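Table sauce

A table sauce is a sauce that is put out for diners to add themselves, as opposed to one added in the kitchen by somebody who believes they have already got it right. The term covers ketchup, brown sauce, mustard, vinegar-based pepper sauces, soy sauce and a long tail of regional preparations whose makers would object to being listed together. Salt and pepper are usually excluded, on grounds that have never been set out very clearly.

Definition

Most writers on the subject require three things of a table sauce: that it keeps without much attention, that it is served cold or at room temperature, and that it arrives in its own container. Gravy fails the first two tests. Mayonnaise passes in some countries and is regarded in others as an ingredient that has wandered out of the kitchen. Mint sauce is a table sauce for the length of a Sunday lunch and a problem for the fridge door afterwards.

Hongjun Mao, in The Cruet and Its Enemies, proposed a narrower definition, under which a table sauce must be capable of giving offence to the cook. This has the merit of excluding cranberry sauce, which is expected, and the drawback of including almost everything else.

History

Fermented fish sauces were common in the Roman world, and soy-based sauces have a long history in East Asia. The English word "ketchup" is generally thought to have come from a southern Chinese or Malay term for a fermented sauce, and for much of the eighteenth century it meant something thin, dark and made of mushrooms, walnuts or anchovies. Tomatoes came to it late and then behaved as though they had founded the place.

Bottled sauces spread in Britain during the nineteenth century, helped by cheap glass and by meat that benefited from company. Many were sold under the names of gentlemen, colonels or returning officials, few of whom can be shown to have cooked.
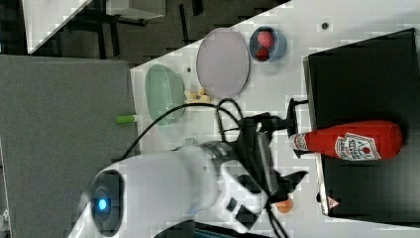 Regional makers held out well into the twentieth century. Gellside, a small mill town, supported two rival brown sauces at one point, Pandano and Fulari, which differed chiefly in the amount of tamarind and in the chapel attended by the people who bought them. Pandano advertised itself as containing 16 ingredients. Fulari replied with posters claiming 24, and within a year Pandano had reached 28, several of them kinds of pepper. The dispute ended when both firms moved production to the same works, after which the recipes were said to be as different as ever.

Containers and dispensing

Thick sauces tend to be shear-thinning, meaning that they flow more easily once disturbed. In a glass bottle this produces the familiar sequence of nothing, nothing and too much. Striking the base is the traditional remedy. Tapping the neck at a slant is generally held to work better and looks less like a grievance.

Squeezable plastic bottles removed most of the difficulty and introduced a noise. Sachets, used in canteens and on trains, contain slightly less than one person wants and are opened with the teeth, whatever the notch suggests.

Etiquette

Older household manuals advised decanting all bottled sauces into small dishes, so that guests need not see a label. The practice survives in hotels and in families expecting a vicar. Applying sauce before tasting the food is widely considered rude, although it is also widely done.

Where the sauce should be kept between meals remains unsettled. The cupboard party points to vinegar and sugar, both of which discourage spoilage. The fridge party points to the label, which in most cases says to refrigerate after opening.

Observances

The Gellside Sauce Supper is held every 7th November in the former works canteen. Diners are given a plain pork chop and a choice of the two local sauces, and are seated accordingly. The Wei Cup, awarded for the best home-made entry, has been withheld 8 times for want of merit. Left-over bottles are sold off in December.

See also

Chutney
Cruet
Relish
Vinegar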